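Drilik Pilot, Progress Report No. 8
December
By Annick Lapointe

Home | Projects | Reports | Staff | Contact

To: Josée Hiebert, Paquette Fund

You asked for a plain account of the open day at Vurach and whether it changes my view of the second payment. It changed it a little, and mostly in the wrong direction for Drilik.

I got there at 9:30 with Réjean Lachance, who came along to look at the equipment side. The invitation had promised live demonstrations of robots doing household chores. We got one of those, late in the morning, and it ran for less time than the introduction to it. An arm folded a dish towel, put it on a pile, and was switched off while people clapped. I asked to see it fold a second towel, of a different size. Ansel Lindqvist said the current model was trained on one kind and that the next would be broader. I have heard the same sentence in two earlier visits and I wrote it down again.

The rest of the day was about how they collect data, and here I have less to complain about. People do tasks by hand with a gripper tool, the recordings go into a store, and the store is used to train the arm. Yutong Shen runs this part. She answered questions directly, including the ones she would have been glad to skip. When I asked how many recordings were made in the last quarter she said 400, and when I asked how many had passed review she said 109. The plan we funded called for 200 that passed.

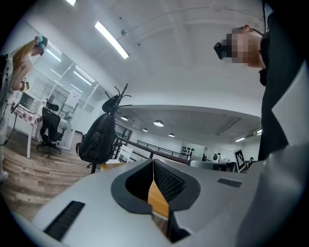 The collection work is where most of our money has gone, so I spent the longest time with it. Pairs of people work at tables, and Yutong wants them free to move around and lean in over what they are doing. I accept that this gives more natural recordings than a person sitting stiffly in front of a fixed rig. I am less sure about comfort. With a boxy headset over the eyes, as the man on the right had, and head down over the work, I would not want to do a full shift, and I told Yutong so. She said sessions are kept short and that people can stop when they like. There is no written limit on session length, though, and I could not find one in the handbook she lent me. I would like to see one before spring.

Réjean spent his time on the review figures. He asked to see a sample of rejected recordings and was shown a handful on a laptop. Most had been thrown out for lost tracking. A few were rejected because the person had picked up the wrong item, and he felt two of those were perfectly usable. His view is that the review rules are too loose in some places and too strict in others, and that Vurach does not yet know which rules matter. Yutong did not argue. Ansel did — at some length — and then agreed to send us the rules in writing. They have not arrived.

On the Idness tests: there were none. The agreement says the arm will be tried in the Idness kitchen before the end of the year. Ansel now says the kitchen is not ready for the arm. The person I spoke to at Idness says the arm is not ready for the kitchen. I can't settle that from here, but either way the test has slipped and neither side has offered a new date.

Spending is close to plan. The equipment line is under, and staff time is over by nearly the same amount. I have no concerns about the bookkeeping.

My recommendation is to hold the second payment until we have three things on paper: the review rules, a limit on session length, and a date for Idness. I would not cancel. The collection team is doing careful work and could reach the target with better rules. What I can't tell you yet is whether the recordings make the arm any better at anything, and one folded towel doesn't help me with that.

I plan to go back once the rules arrive, without notice if Vurach will allow it.

Comments (3)

Josée Hiebert
Thanks, Annick. Agreed on holding the payment. Can you send me the wording of the Idness clause? My copy is an old draft.

Réjean Lachance
Small correction, the laptop sample was picked by them and I'd like us to pick the next one. Otherwise this matches my notes.

Yutong Shen
The session limit is fair and I'll draft something. The 109 has gone up a bit since you were here, I'll send the new number when the review is finished.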